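Finetti stacking electric steamer, reviewed by Keabetswe Chauke
18/01/2022

I should say up front that I did not want a steamer. I wanted a new kettle. My brother-in-law Tshepo Matlala wanted the shelf space his steamer was occupying, and he is the better negotiator.

So I have now owned a Finetti for long enough to have opinions. It's a stack: white base on the counter, white tier in the middle, stainless steel pot section on top. The steel is the part that makes guests think you paid more than you did. It is brushed, it shines nicely along the rim, and it collects fingerprints like a police department.

Rice comes out well. I had been told it would and I was hoping to be able to complain, but no. Dumplings, also good, provided you line the bottom with cabbage or parchment. Skip that and you'll be serving the tops of dumplings. Broccoli takes 4 minutes if you like it with some fight left, and the booklet's suggested time is for people without teeth.

Fish is where we fell out. The fish itself was lovely. The kitchen smelled of it until the following evening, and so did a sponge cake that had done nothing wrong.

The handles deserve a paragraph. They're long, rounded white plastic bars that stick out sideways, one on the pot and one on the tier below. They stay cool, and you can get a proper grip with an oven mitt on, which my old Storkex never managed. They also stick out far enough to catch a sleeve. I've learned to turn them toward the wall when my nephew visits, then I forget and spend a while looking for them.

Cleaning is easy except for the seam where the metal meets the plastic. Starch gets in there. A toothbrush gets it out. The base has to be wiped by hand and wants descaling more often than I want to do it; I use vinegar and open a window.

The cord is black, on a white appliance, against my white wall. I suppose someone had a lot of black cord. It comes out at the back, so leave a little room behind.

Would I buy one? Ayanda Makhubela at work has the Wyss, which has a timer that sings, and she has offered to swap twice. I've said no both times. It does take up a big piece of counter for something that makes things damp, and if you live alone and eat mostly toast you can keep walking. For two people who eat vegetables on purpose, it's worth the room. I still need a kettle.

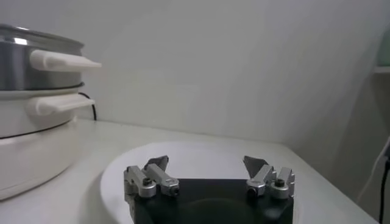
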